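I run Oddsson, a tiny mail-order tea shop, and I need a part-time packing helper for the fall rush – over 600 parcels a month once the weather turns!

It's 20 hours a week, mornings only, and we stop at noon. You'd be weighing loose tea, folding boxes and sticking on labels (I talk a lot while we do this, fair warning). Lifting is light, apart from the Trulletti sacks that come in from the dock. No experience needed, but please have neat handwriting, as I still put a note in every order.

Pay is $314 a week, plus all the tea you can drink. We're at 211 Dumamden Street, upstairs from Brornine Shoes, and there's no elevator.
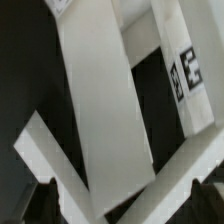
*Off-white block and pale rails, up close*

Drop a short letter through the door or come by before noon – I'd love to meet you!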